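OLTVILLE STUDENTS ENTER TABLETOP SORTING EVENT

Oltville, June. The robotics club at Kerslake Technical School has entered the Brillunley Open, a student competition in tabletop sorting. The club will field two teams of four students each.

Entries must pick mixed household items from a carpeted surface and place them in assigned bins. Power cords, straps and soft toys are permitted in the item set. Each team has recorded nearly 2000 practice picks.

"Cords are the main source of failed grasps," said Trefor Beddoe, club adviser. "A cord crossed with a strap is often segmented as one object."

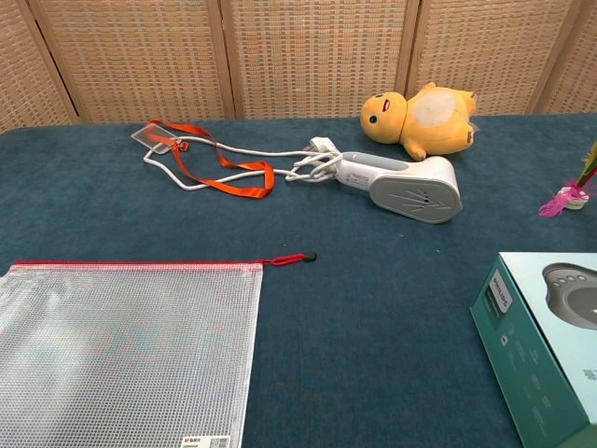
Software changes close four weeks before the event. Scoring covers placement accuracy and cycle time. Travel costs are met by Rakadmont, the club's sponsor.

Media contact: Kerslake Technical School, front office.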